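Potico two-arm bench kit – frequently asked questions

Last updated Jan 20, 2024

What is in the kit?
Two arms, a camera bracket for each wrist, one set of cables and the gear assembly practice set. A work surface is not included. Most customers already have a table, and a plain dark cloth over it is enough.

Do I need both arms?
No. Farah, our control software, runs with one arm or two. Some buyers start with one and add the second later.

What is the gear task?
It is the first exercise in the handbook. Small metal gears have to be put in place on a round plate. The parts are small and a gear that is slightly out will not mesh, so expect to spend a while on it.

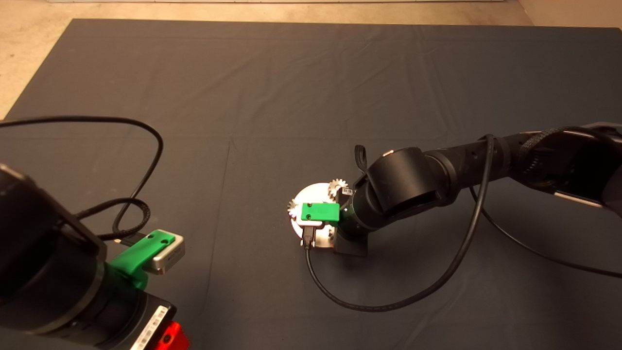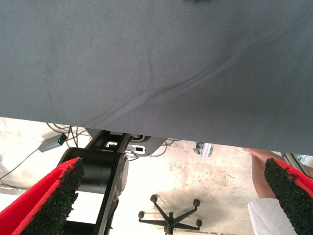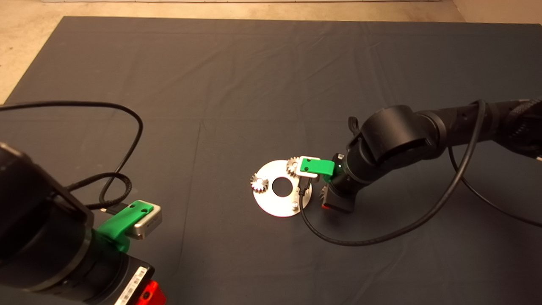
Dark cloth in all three.

Can I use my own parts?
Yes, as long as each one weighs 100 grams or less. Shiny parts may need the lamp moved, as glare can hide an edge from the cameras.

How much are spares?
A pair of gripper pads is £149, fitted by us or posted to you. A replacement arm is £894. Brackets can be printed at home and the files come with the software.

How long does it take to set up?
Roughly 100 minutes for the first arm – less for the second, as the software is already installed by then. Keep the cables slack enough for the wrist to turn fully.

Can I try it before I buy?
Yes. Demonstrations are held at our Hukgate workshop and last a morning. Bring your own parts if you like. The next open dates are in April.

Does it work with the Anar controller?
Only the newer version. The older one does not support two wrist cameras at once.

Who do I contact about a fault?
Write to Bilal Dabbas on the support desk with your order number and a short note of what the arm was doing when it stopped.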